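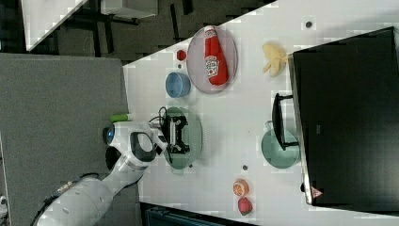
1. Opening and apologies
The meeting opened at 4.15 pm in the back room at Ditwood. Two members sent apologies. The minutes of the January meeting were read and accepted with one correction: the word "spoons" in item 5 should be "spoon".

2. Play kitchen, contents
The members looked at the things on the white table. It was agreed that the round plates and the light blue bowl stay in the set. The ketchup bottle was discussed for a long time. One member finds it too big beside the other food, and the children at Illisura were said to fight over it. Another member answered that it is the piece they ask for first. It was decided to keep the bottle and to look at the question again in March.

The banana with the opened peel stays also. A member asked if we can have a second one. No decision was made.

3. Money
The balance is 1,407 pounds. The bill from Jernholm for shelves and boxes is 89 pounds and was approved for payment. It was asked if the delivery is included in this price. The secretary will write to Jernholm and bring the answer.

4. Toy oven and cooking things
The small oven with the glass door and two black knobs was liked by all who were present. The members could not agree where it should stand at Illisura — by the window, or against the wall beside the coat hooks. The wall was chosen by 3 votes, with one against.

The green mug and the mint-green colander go in the same box as the pot and the frying pan. The spatula goes in this box too. It was proposed to draw the shape of each thing on the shelf, so that the children can put it back by themselves. This will be tried for 3 weeks.
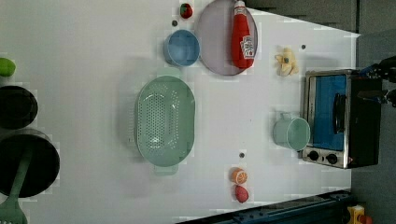

5. Play food
The orange slice and the other fruit will have their own basket. The member who keeps the list asked that all names on it are written in capital letters, as the last list was difficult to read.

6. Lending to Gape
The group at Gape has asked to borrow a kitchen set for their summer week. Agreed in principle. They should collect it themselves and sign the list when they take it and when they return it.

7. Other matters
The key of the side cupboard is still missing. Members are asked to look in their bags and coats.

The meeting closed at 5.40 pm. The next meeting is in March, in the same room.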